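Mania Hall Adaptive Arts Group
Minutes of the monthly meeting, January 2022

Present: seven members and the two class leaders. Apologies were received from two members.

1. Minutes of the October meeting
Approved with one correction. The hire charge for the kiln is per firing, not per day.

2. Painting class
The mouth and foot painting class now has 11 regular attendees. Two more people are on the waiting list and cannot be taken until there is another table easel at the right height. The class leaders asked that wheelchair users be given the places along the window side, where the floor is level. Agreed.

Brush holders were discussed at length. The bite grips ordered from Canpolat have worn down quickly at the tip, and three painters have gone back to wrapping their own brushes with tape. Canpolat has offered replacements in a softer material. The group will take one set and try it before ordering more.

3. Spring exhibition
The Clarkik gallery has confirmed the ground floor room. There is step-free access from the parking lot, but the restroom door is heavy and the gallery has been asked to keep it propped open during the reception. Members have put forward 62 pieces, and over 400 invitations will go out by mail and email. 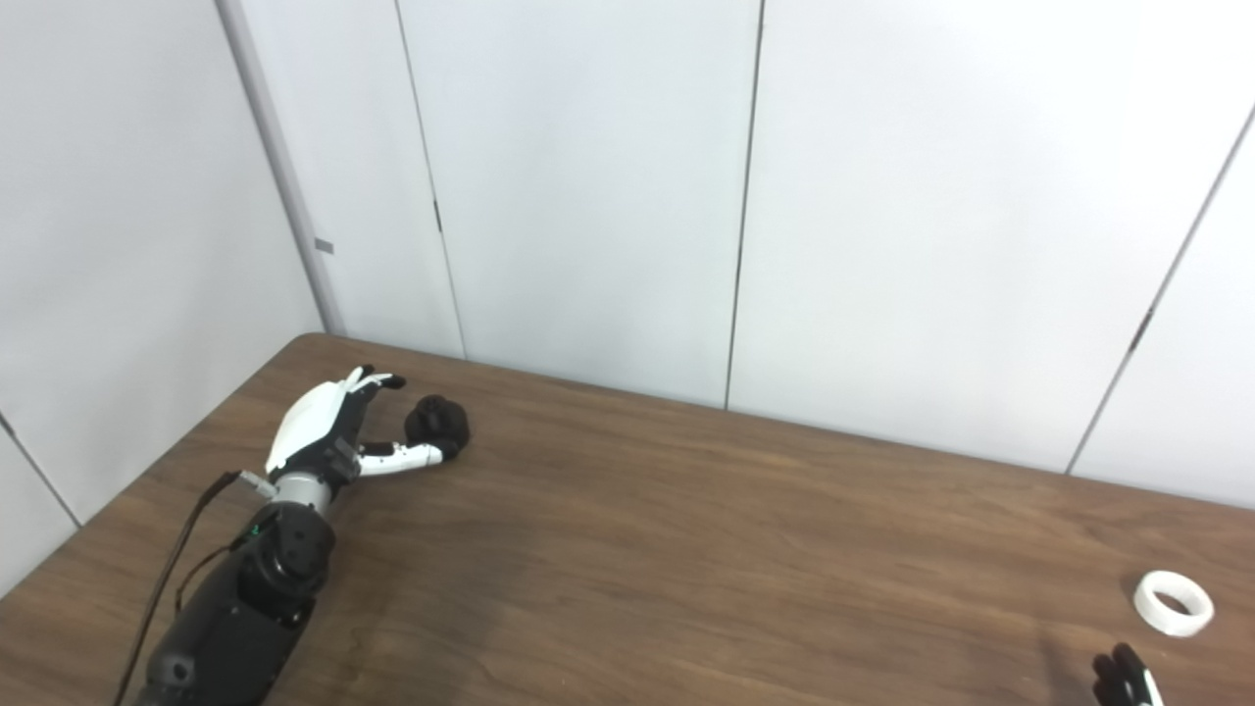
Each artist may hang up to four works. Anything larger than the standard board needs to be agreed with the gallery first - this caused trouble last time. Labels will give the title, the artist's name and the price. Members discussed whether labels should mention how a work was painted. Views differed. It was decided to leave this to each artist, with nothing added unless the artist asks for it.

4. Cards and prints
Flusix sent a revised quote for greeting cards. The price is higher than before but now includes envelopes. Two members thought the colors on the proofs were too dark, mainly in the landscapes. New proofs will be requested before any money is paid.

5. Transportation
The van is booked for class days through the spring. The lift was serviced over the break. Riders should call by noon the day before if they are not coming.

6. Other business
A request from a local church to borrow paintings for its lobby was approved, subject to insurance. The sink in the back room is still leaking and will be reported again.

Next meeting: same room, same time. Exhibition entry forms are due then.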